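We use cookies to remember your settings and to count visits. Accept all / Only necessary / Read more

Learning to write by hand again

In April I bought a notebook with squared paper and decided to write one page by hand every evening. I am forty-six years old and I had not written more than a shopping list with a pen for many years. At work everything is typed. At home everything is typed also, even the notes to my sister, who lives one floor above me.

The reason was a form at the post office. I had to fill in my address in capital letters, and the woman behind the glass asked me politely to do it again. She could not read the number of my house. I did it again and it was not much better. I walked home quite ashamed, because at school I had a good hand. My teacher used to show my copybook to the others.

So I went to the stationery shop near the tram stop. They had a long shelf of notebooks and I stood in front of it too long. In the end I took a Jositz with 200 pages and squares of five millimetres. The lined ones looked more serious, but I remembered that in my first school we wrote on squares, and I thought my hand would perhaps remember too.
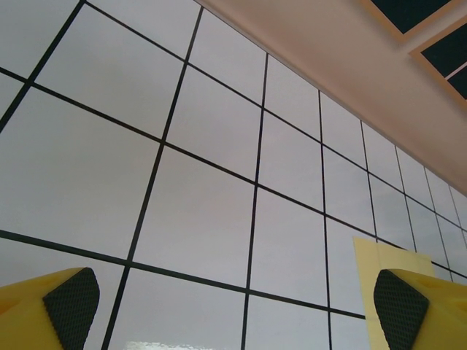 Karim Hijazi wrote to me after my last post that squares are a mistake for adults, and that he changed to plain paper with a lined sheet put underneath. The squares made him write each letter like a separate small box, he said, and his words fell apart.

I understand what he means. In the first two weeks my letters were exactly like this, every one standing alone in its square. But I was slow and they were readable, and that was the purpose. When I tried plain paper, my lines climbed up to the right like a staircase. I went back to the squares the next evening.

The pen was a longer story. I began with a ballpoint from a drawer, and after half a page my fingers hurt. I was pressing so hard that I could feel the writing on the other side of the sheet. Then I borrowed a fountain pen from my sister, a Duvik, dark green, older than both of us I think. With a fountain pen you cannot press. If you press, the ink comes too fast and the nib complains. In this way it taught me to hold my hand lightly, although it took a month and two shirts.

About what to write: this was harder than I expected. A page is long when you have nothing to say. Some evenings I copied a recipe. Some evenings I copied the weather report from the newspaper. For one week I copied the instructions of our washing machine, and now I know there is a programme for curtains.
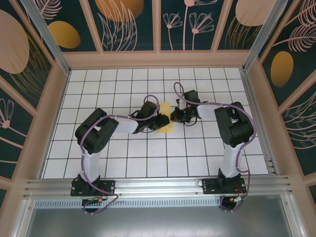 Shaimaa Bouazza suggested letters in place of copying. A letter has somebody at the other end, she wrote, so you take care with each word and you don't notice that you are practising. She sends one every Thursday to an aunt, and the aunt corrects her spelling and posts it back.

I liked this very much, and I wrote to my old neighbour Ghassan Bataineh, who moved to the coast. I made three drafts. The third one I sent, with one blot that I turned into a full stop. His answer came after twelve days, in a handwriting so beautiful that I put it on the fridge. He did not say anything about mine. He asked about the lemon tree, which has died, and I have not yet found the courage to tell him.

I now write to him twice in a month. On the other evenings I still fill my page, and I count them, because I am a person who likes to count. Yesterday was page 116.
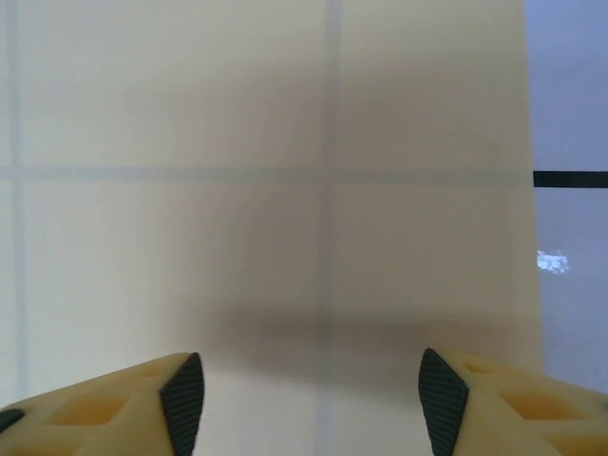 How long does one page take? For me it is twenty minutes when I am fresh, and nearly half an hour after a long day at the office.

I do it after supper, at the kitchen table, with the radio off. I tried it once in the morning before work but my hand was still asleep, and the page shows it. The letter r is my weak point. It looks like a v, and when there are two of them together, as in "sorry" or "tomorrow", the whole word is lost. I filled two pages only with "tomorrow". My sister saw them on the table and asked if I was feeling well.

Capital letters are better now. The number seven I write with a small bar across it, as I learned at school, and
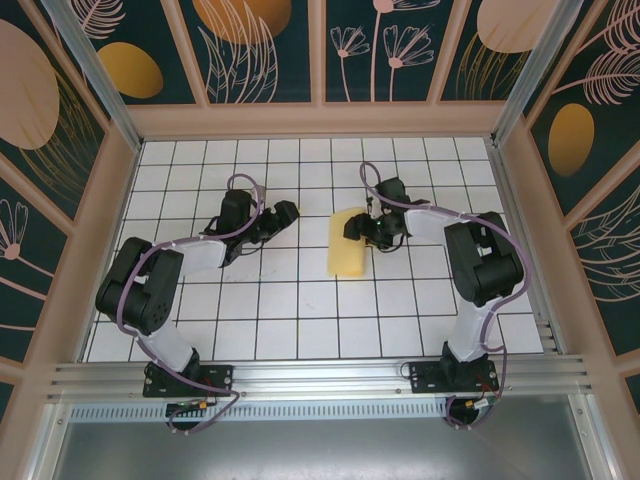

the number one has its little roof again. For years I had made it as a simple stick, and I believe it was this stick that the woman at the post office could not read. My house number has two of them.

I have also bought a bottle of ink, a blue one from Masri. It dries slowly, so I keep an old sheet of blotting paper inside the cover. My sister wants her pen back. I have asked her for it until the end of this notebook, and she has agreed, but she has looked at how many pages are left.

Next week I must go to the post office again to collect a parcel. I will bring the Duvik.

Get new posts by e-mail. Enter your address and press Subscribe. You can unsubscribe at any time.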